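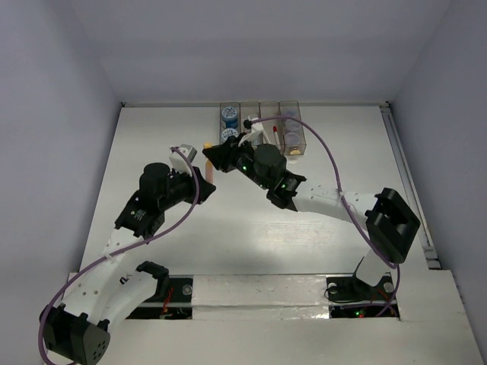 Booth 4, both arms at the organizer.

Ticket 522
Opened by: Yen-ting Yen
Site: Tindstead, demonstration hall
Category: Demo cell / dual arm
Priority: High until open day, then normal
Related: 469 (cable routing, closed)

Problem as reported

During the morning rehearsal for the February open day, the marker routine stopped before finishing. The routine is the one we agreed on with the Adside visitors: one arm holds the marker, the other takes the cap, the marker is shown to the people at the rail, and everything goes back in the clear organizer. The right arm reported "grasp lost" on the cap and went to its hold position. The left arm kept waiting for a handshake that never came. The operator screen showed no fault on the left arm, only "waiting."

Restarted the routine from the top. Same stop at the same step. Restarted Sarham completely and ran again. It got through once and then stopped again on the next run.

What I need is a routine that can run for visitors every 12 minutes without someone walking into the booth to reset it.

Log

9:40 a.m. Checked power and the status screen. Both arms reporting, no joint faults, no temperature warnings. Both wrist camera feeds are up in the viewer. Latency is normal.

9:55 a.m. Checked the purple camera cables by hand, with the arms disabled. Both connectors seated. I looked at this first on account of 469, where the cable was pulling on the connector when the arm reached across the table. It isn't doing that now. The ties on the white links are in the right place and I left them alone.

10:10 a.m. Ran the routine at quarter speed. The pull itself is fine. The stop comes later, when the arm has to let go of the cap and pick it up again. The taught pose expects the cap standing on its open end.

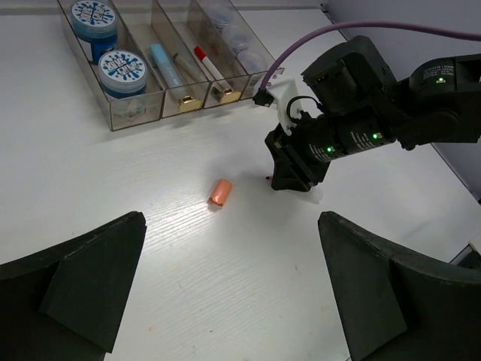 A cap lying on its side can roll a little when a finger touches it, and then the fingers close on the wrong part. With the force limit we use for visitor days the gripper backs off right away and calls it lost. That matches the error text.

10:30 a.m. Changed the place step so the arm lowers the cap further before opening. Three good runs, then one where it tipped over again. Better but not fixed.

10:50 a.m. Called Tsai to ask if the force limit could go up. Answer was no, not with the public at the rail, and I agree. Tsai suggested adding a second pickup for a cap on its side, using the wrist camera to get the angle. There is already a block for this in Sarham from the fall demonstration. It was switched off when we changed markers and was never retaught for this cap.

11:15 a.m. Turned the block back on and taught it with the orange cap at several angles. Had to bring the approach height down. The old value was set for a bigger part and the fingers were closing above the cap.

11:40 a.m. Looked at the marker hold next, so I wouldn't have to open another ticket for it. The grip is on the barrel below the orange cone.

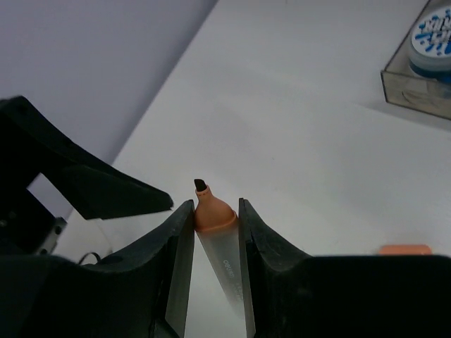 I would like to keep the grip at this height. Any higher and the fingers get close to the cone, and the other arm has less room to bring the cap in. Any lower and the pen leans when the cap is pushed on. Saved the pose under a new name and did not overwrite the old one.

12:20 p.m. Full speed, visitor settings. Ran until lunch with no stops. The side pickup was used twice and both were good.

1:30 p.m. Handshake timeout added on the left arm. If the right arm goes to hold, the left now goes to hold too and the screen says which one stopped first.

Cause

Side pickup disabled and not retaught after the marker change. The missing timeout made it look like both arms had a problem.

Still open

The paint specks on the tabletop need to come off before open day. They don't affect the arms but the Adside people will be standing close.

Somebody other than me needs to learn the reset. I put the steps in the booth folder. Please try them once before the doors open and add a note to this ticket with your name.

Status: Resolved, watching. Will close after the last demonstration if there are no more stops.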